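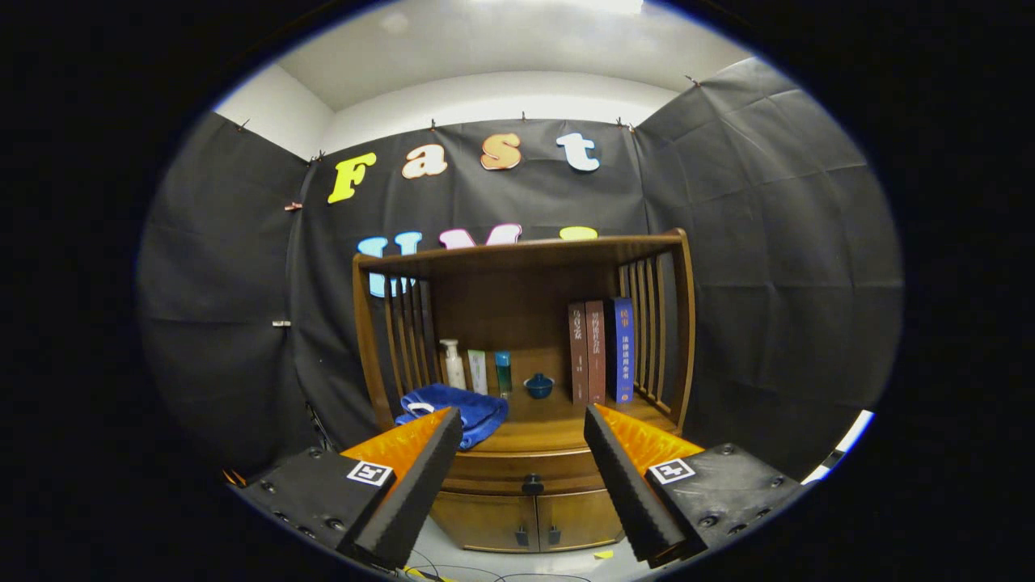
A wooden cabinet with a low shelf.

Looking After Wooden Cabinets and Shelves

Wed 10 August

My grandmother had a cabinet in her hallway that smelled of beeswax and old envelopes, and I suppose I've been fussing over wooden furniture ever since I was tall enough to open it. People write in every summer asking about sticky doors and cloudy rings and that stale smell you get when a piece has been shut up too long, so I've put my usual answers together in one place. Get yourself a cup of coffee, this one runs on a bit!

Dusting first, always

Use a soft cotton cloth, very slightly damp, and follow the grain. An old T-shirt is lovely for this. Start at the top and work down, and do the lower shelf last, since that's where everything lands anyway. For corners I keep a cheap paintbrush in the drawer – a soft one, two inches wide – and it gets into places no cloth ever will.

Feather dusters I gave up on years ago. They look charming on a hook.

White rings and cloudy spots

A white ring from a cup is usually moisture sitting in the finish, and it will often come out with patience. Lay a dry cotton cloth over it and go over it with a barely warm iron, no steam, for a few seconds at a time, lifting to peek. If that makes you nervous (it made me nervous the first time, I'll admit), try a dab of plain petroleum jelly left on overnight and wiped away in the morning. Dark rings are another matter. Those have gone down into the wood and generally mean sanding.

Doors and drawers that stick

Wait for a dry spell before you plane anything, please. I shaved down a door one sticky June, so pleased with myself, and by winter there was a gap you could post a letter through. Rub a plain white candle along the edges and the runners first. A bar of soap works too, though it can get gummy in damp weather.

If the door hangs crooked, look at the hinge screws. When a screw just spins in its hole, take it out, pack the hole with a wooden toothpick or two dipped in wood glue, snap them off level, let it dry overnight and put the screw back in.

Musty insides

Empty the whole thing and leave it open for a day or two with a fan nearby. Wipe the inside with equal parts white vinegar and water on a well-wrung cloth, then dry it right away. After that, a bowl of baking soda on each shelf for 4 days, doors closed. My neighbor Anselmo Lins swears by coffee grounds instead, and his linen closet does smell wonderful, if a little like breakfast.

Waxing

Twice a year is plenty for most pieces. Put on less paste wax than you think you need, give it the time it says on the can, and buff until your arm complains. Try it somewhere out of sight first, especially on an older finish. And lay any oily rags flat outdoors to dry before they go in the trash – never balled up in a bucket, as they can heat up and catch fire all by themselves.

Next time I'll get to squeaky floorboards, which several of you have been asking for very patiently.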